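# Teaching an arm to clear the table: tips from a doubter

The Elloteo brochure says you can show a robot arm a household chore "in an afternoon." I have spent most of July on one chore. These are the things I'd tell anybody thinking of doing the same on a workshop bench, and I'd start by telling them to keep their sponge.

## Before you record anything

**Pick one dull job.** Putting the ketchup away is plenty. "Tidy the kitchen" is a slogan, and the arm will learn nothing from it that you'd want repeated.

**Use stand-ins for food.** Play food can be dropped and squeezed all day. Real strawberries are expensive and you'll be wiping the fingers after every try.

**Think about the cables first.** They will lie right across your work area if you let them, and the arm has no opinion about dragging one through a bowl. Tape or clip the slack wherever the reach allows. The Vokeck clips I bought held for a day. Plain hook-and-loop straps have done better.

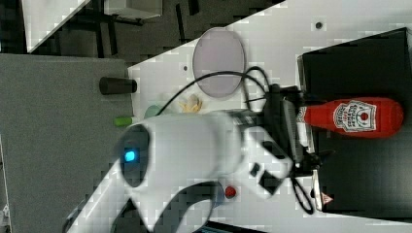
Bottles are harder than the sales videos suggest. A bottle on its side wants to roll when you close on it a little off center, and a squeeze bottle has a narrow end and a wide end that call for different grips. Decide which part you're going to grab and grab it there every single time. If you change your mind from one demonstration to the next, you're teaching it to dither.

## By hand or by remote

1. **By hand.** You take hold of the arm and walk it through the job. It's quick to pick up, and you feel it when something binds. The drawback is that you're standing in the way, and your sleeve ends up in the recording. Roll it up, stand to one side, and wear the same shirt if you can bear to.

2. **By remote.** You steer from a second controller and keep your body out of it. I was slower this way for the first two evenings and I'm still not fast. Go gently near the tabletop. I use a Lenihan footswitch to start and stop each take, and it's the one extra I'd buy again.

3. **Move things between takes.** Shift the basket, swap the bowls, put the banana somewhere new. If the plate never moves, the arm can get by on memorizing a spot on the table, and you'll find that out the first time a guest sets the table differently.

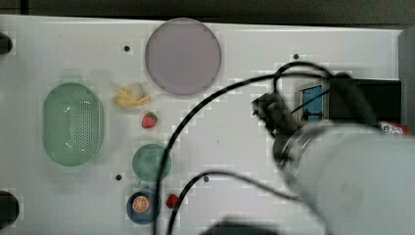
## Getting it into the box

Reaching into a dark compartment is where my patience went. From your chair you can't judge depth, so watch the wrist camera view and trust that over your own eyes. A cheap lamp aimed at the opening helps more than any setting in the menu. Slow down at the lip. Pause before you open the fingers, then back out along the line you came in on.

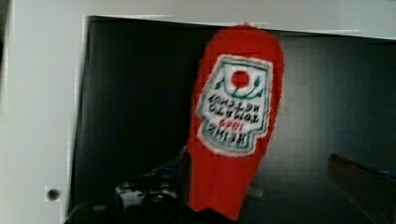 Throw out your bad takes the same evening, while you still remember which ones they were. The Trinetti forum will tell you more data cures everything, and one fellow there boasts of 1041 recordings. I kept 61 clean ones and I'd put them up against his. A fumbled grasp that you "saved" at the last second is still a fumble, and the arm will copy it faithfully.

## What it costs you

My setup came to $3000 before straps and lamp. I can put a ketchup bottle away in 3 seconds. I'll keep at it through the winter, mostly out of stubbornness, and I've told the family to go on clearing their own plates.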